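What Is Left at the Bench

For eleven years I have worked with sorting and kitting lines, most of that time writing the work instructions that other people have to follow. Our company, Rultden, packs small molded parts for resale, and 32 people at the Tetmont building put parts into trays by type and color. Since January we have also had a bench cell, which we call Zemen after the contractor's name for the control software. It practices the same task on building bricks.

The discussion in the plant has mostly been about headcount. I think it should be about the content of the job, which changes sooner and gets less attention.

What sorting consists of

A time study breaks sorting into reach, grasp, move and release. The study we use puts 422 parts per hour as the standard for a trained sorter on mixed small parts. The number is fair. It leaves out the decisions, and those take up most of a new hire's first month: which part to take first, how to take it, when to stop and fix something before going on.

A red brick on its side in one compartment and a yellow one stud-up in the next are equally sorted. A green one on the floor next to the tray is not, and its distance from the tray has no bearing on that.

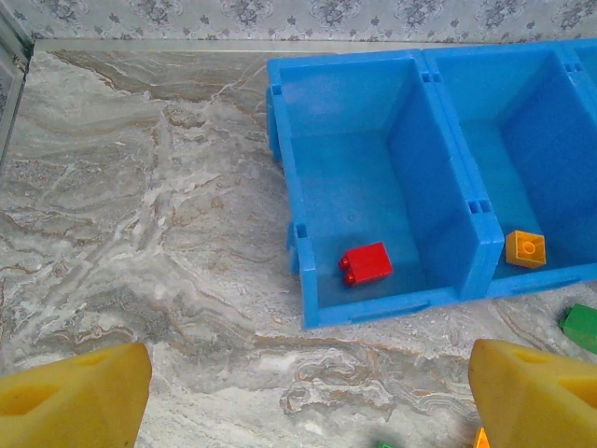

Who owns the exceptions

On a manual line, the person who makes an error usually corrects it, often before anyone else could see it. The correction is not logged. When an automated cell takes the routine picks, the correction becomes a separate event with a time stamp and an owner, and the owner is a person standing elsewhere.

Our first draft of the new role listed "monitor cell and clear faults" as one line. I wrote that line and I now think it was a poor one. Clearing a fault means stopping what you were doing, reading a situation you did not create, and deciding whether to move a part by hand or let the cell try again. At 400 picks per shift with few faults this is light work. At a higher volume, with faults in clusters, it is a harder job than sorting, and we had graded it one step lower.
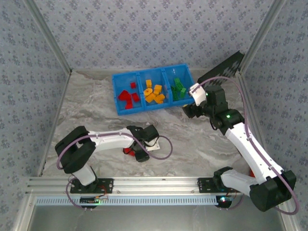

Pay grades at Rultden follow a points table that gives weight to physical effort, repetition and the cost of an error. It gives almost none to attention held over a long period. The table was drawn up for work in which hands and eyes do the same thing at the same time. With two arms over one bench, one reaching in at the green end of the tray and the other pointed down near the middle of the floor, the person responsible has two positions to follow and no part in either hand. Under the current table that person scores fewer points than the sorter on the next aisle. I do not think this can be defended to either of them.

There is also the matter of skill going stale. A sorter who handles only exceptions sees only odd cases and loses the pace of ordinary ones. If the cell is down for two days, we will need that pace back. The Witkowska line had this trouble after its labeling was automated: the manual labeling rate on the first outage day was well under standard, and the supervisor's report blamed motivation. I read the same report and saw people who had not done the task in months.

What I would change

Rotation should be written into the schedule, with every cell attendant sorting by hand for at least one shift a week. The exception role should be graded at or above the sorting role until we have enough data to say otherwise. I would take 500 logged exceptions as the minimum, with the attendant's own note on each one - a fault code alone does not say what the person had to work out.

Attendants should also have the authority to stop the cell without giving a reason at the time. At present a stop of more than two minutes needs a supervisor's entry. The effect is predictable: people wait to see if the fault clears by itself.

None of this argues against the cell. Sorting small parts for eight hours is hard on the wrists and the neck, and I would be glad to see less of it. But the hours removed from the line have been counted carefully and the hours added at the cell have not been counted at all. The next revision of the work instruction is due, and I intend to put both columns in it.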